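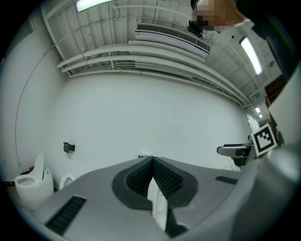 I collect examples for a living, which means I repeat small household tasks many times with a gripper in each hand, and a learning system later studies the recordings. I have done this for 2 years, now for a project we call Bratine. In this time I came to an opinion which some of my colleagues do not like. I think we collect too many good examples and too few ordinary ones.

Our present task is a restroom task. The operator takes a roll of toilet paper and puts it in a holder on the wall. Any adult can do it without thinking, and for this reason people believe it must be easy to teach. But try to do it with two fingers on each side, and no feeling in the fingertips! The roll is soft. It turns a little when you push, and the jaws hide exactly the part that you want to see.

In the first week, our instruction was to delete every attempt with a mistake. If the roll touched the wall beside the holder, delete. If the operator stopped to think, delete. We finished with 100 clean examples, all of them done by the same three people, at the same speed, standing in the same place. They were very nice to watch.

I did not trust them. A system which has only seen the perfect path knows nothing about the place one inch to the left of it. When it arrives there, and sooner or later it will arrive there, it has no memory to help it. 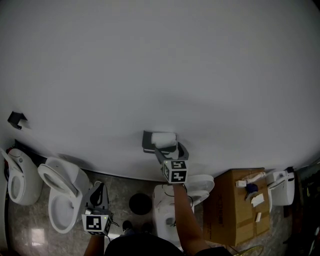

So I asked that we keep the attempts where the operator makes an error and then repairs it. The hand goes too high, it comes back, it tries again from a better angle. This repair is for me the most valuable part of the recording. We kept 142 of these, and I would exchange all our clean ones for them.

The other side has a fair argument. My colleagues at Sernamby say that bad examples teach bad habits, and that a lazy operator can hide behind the word "recovery." I agree that this is a danger. An attempt which ends with the roll on the floor, and with no effort to pick it up, should go out. Somebody must look at every recording and decide, and this is slow work. To review over 190 attempts took us longer than to record them.

Still, I prefer the slow work. In July we will change the room and bring new operators, some tall and some short, and I will ask them for one thing only — please do not practice too much before we start recording.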